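The two-minute counter clear, and why I'm not convinced

Zeltgate Kitchen Notes, 2021-08-04

Every August the same tip comes back into the household columns. Spend two minutes clearing the worktop after each meal, it says, and the kitchen will look after itself. The Lelach guide, which plenty of you have written in about, gives it a whole chapter and promises you'll never face a big clean again. I've tried it for a month and I have my doubts.

My first complaint is the timing. Two minutes is fine if all you have is a plate and a few crumbs. Most of us have shopping to deal with as well, and shopping comes wrapped. By the time you've worked out which bag is rubbish and which one still has an onion in it, the two minutes have gone.

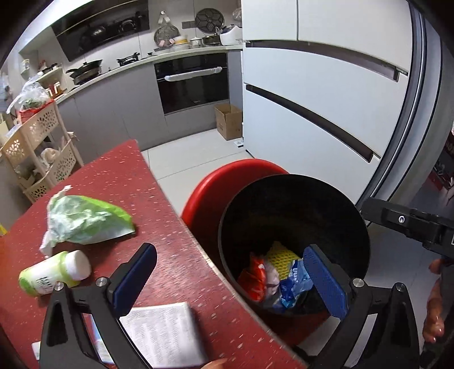 Reading time: 2 min

Look at what fills a kitchen bin. A foam mesh sleeve off a piece of fruit, printed wrappers, crumpled plastic bags. Hardly any weight in it, and yet it heaps up. The Lelach people say to empty the bin "when it feels full", advice that is no use at all with this sort of rubbish, as it springs back up the moment you let go of it. I'd rather go by what I can see. If the heap has reached the rim, out it goes.

Then there's the stuff left on the counter. A crumpled bag, a bottle on its side, a sheet of small print, a scrap of paper. The guide would have you sort all this into four labelled tubs. Four! I haven't room for four tubs and I doubt many readers have either. Bring the bin up to the edge of the counter, put in what is plainly rubbish and stand the bottle up. Read the small print or don't, but decide.

I'm a bit kinder about racks. An open plastic one with baskets does hold vegetables well enough, and you can see what needs eating. Whether you need the Banon tower at 250 for the set is another matter. Mine came from a market stall and has done the same job for 8 years.

Send your own verdict on the two-minute rule to the usual address. Replies under 164 words, please.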